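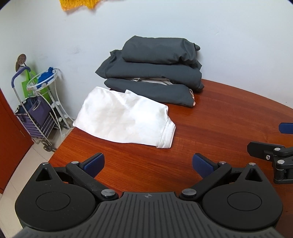
Program Diary: Clalusstead Iron Overload Family Study, October

The office opened at 7:40 on Friday and the first appointments were seen at eight. This entry is made by the study office under the standing instruction that each clinic day be recorded before the week closes.

Recruitment stands at 936 adults. All have given written consent and a first blood sample, and all have either a confirmed diagnosis of hereditary hemochromatosis or a parent, brother, sister or child with one. The protocol calls for testing of the HFE gene together with ferritin and transferrin saturation, taken in the morning where the participant can manage it. Participants who had taken iron tablets during the past week were rebooked.

Dr. Okafor reviewed the family trees received from the Norklow clinic. Several arrived with the older generation left blank. Participants often do not know what a grandparent died of, and the form gives them no place to say so, with the result that "not known" and "not asked" look the same on paper. The form will be amended. Until the new version is printed, staff at both sites are to write the words out in full in the margin and initial them.

A question of wording took up a good part of the morning. The results letter at present tells a participant with two copies of the C282Y change that he or she "has the genetic form of the condition." Annelies Stöckli objected to this, and the study office agrees with her. Many people who carry two copies never become ill, women less often than men, and a letter read alone at a kitchen table should make that plain in its first paragraph. The revised text states that the participant carries the gene change, that iron may or may not build up, and that a regular blood test will show which. The telephone number of the nurse line now comes before the signature instead of after it.

The letter for participants with one copy was left as it stands, apart from the removal of the word "merely."

Samples and storage

The freezer at Clalusstead holds around 3000 tubes, including those carried over from the earlier Gasser collection. The Gasser tubes were labeled by hand and their consent forms cover iron studies only. They may not be used for the wider liver work proposed in the spring unless the donors are asked again. Pirmin Haslinger has drafted the request. It is short and polite, and it gives the donor a clear way to decline without returning anything by mail.

Flustell, the tracking software, was unavailable from mid-morning until after lunch. Tubes were entered on paper and transferred in the afternoon, with a second member of staff reading the numbers aloud. No tube was left unentered. Two had been given to the wrong shelf in the plan, and the plan was corrected.

Contact with relatives

The afternoon meeting dealt with the matter that has come up in every diary entry since the summer, namely how the study should reach the brothers and sisters of a person newly diagnosed. The study does not write to relatives directly. It provides the participant with a family letter to pass on, and then it waits. The practice protects privacy and it is slow. Some families hand the letter around within a day. In others it goes into a drawer, or the two sides of the family are no longer on speaking terms, and a brother who might have been treated early with nothing more than regular removal of blood is never told.
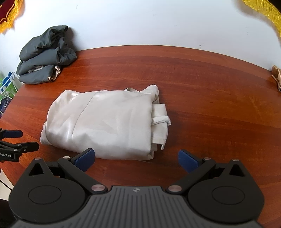 Ursina Nägeli said that the letter was asking too much of people on the day they received their own result. In her experience at the Norklow clinic, a participant could take in one piece of news at that visit, and the talk about relatives went better by telephone a few weeks later, when the first questions had settled. She would prefer that the letter be mailed after that call, with the names of the relatives already agreed upon.

Svenja Lanz supported the proposal but asked who would make the calls. The nurse line is covered on weekday mornings only, and the people most in need of a call are at work then. She offered to move one of her clinic mornings to an evening for a trial period.

The trial was approved for both sites. A call is to be made after the result visit, no more than two attempts are to be made without an answer, and no message is to be left that mentions the condition or the study by name. The family letter follows by mail if the participant wishes it. Staff will note whether the letter was accepted or declined, without asking for a reason.

Outstanding at close of day: the amended family tree form, approval of the Gasser request, and a reply to the Norklow laboratory regarding the change of courier times. The office closed at 5:30.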